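Comparative Local Government
Session 6: Who checks the count? Recounts, petitions and the casting of lots

Reading for this week: chapter 4 of the course pack, and the short paper by Meenakshi Prajapati on small councils. Please bring the Fledari worksheet on Monday.

1. Where we left off

Last time we looked at how ward boundaries are drawn. We now move to what happens after the polls close. Most local elections are settled on the night. A small number are not, and those cases show how the rules work under strain.

2. Recount or petition

Students often mix these up. A recount takes place before the result is declared. It is asked for by a candidate or agent, and the returning officer decides whether the request is reasonable. A petition comes after the declaration and goes to a court or tribunal. The two have different time limits, different costs and a different burden of proof.

3. Case: Lustitz town council

Lustitz elects its council from single-member wards. In the east ward the first count gave the sitting member 189 votes and the challenger 187. The challenger's agent, Deepak Bansal, asked for a recount, which gave the same figures. He then went to the district tribunal over 3 ballot papers rejected for unclear marks.
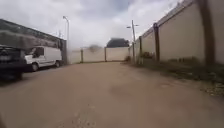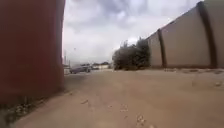
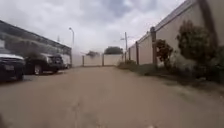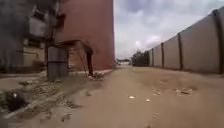 The tribunal looked at two questions. Were the papers rightly rejected? If not, could they have changed the result? It found that one paper should have been allowed, for the challenger. That left a margin of one vote, and the result stood.

Note the order of the questions. In some systems the second is taken first, and a petition that could not alter the outcome is dismissed without the papers being opened.

4. Case: Drunuvham

Drunuvham is the tie case. Both candidates had 144 votes after two recounts. The local rules call for the drawing of lots - other places hold a fresh poll within a set period. Lots are cheap and quick, but losing candidates rarely accept them with good grace. A fresh poll costs more and turnout usually drops.

5. Terms to know

Returning officer: the person responsible for running the count and declaring the result.
Rejected paper: a ballot paper left out of the count, for example because the voter's intention is unclear.
Scrutiny: a court-supervised examination of the papers themselves.

6. For the seminar

Prepare a page on whether a tribunal should be able to order a new election where the fault lay with officials and the margin was large. Use Lustitz or Drunuvham, and one case of your own. Group B should also read the Shibata extract on costs, pages 2 and 3 only.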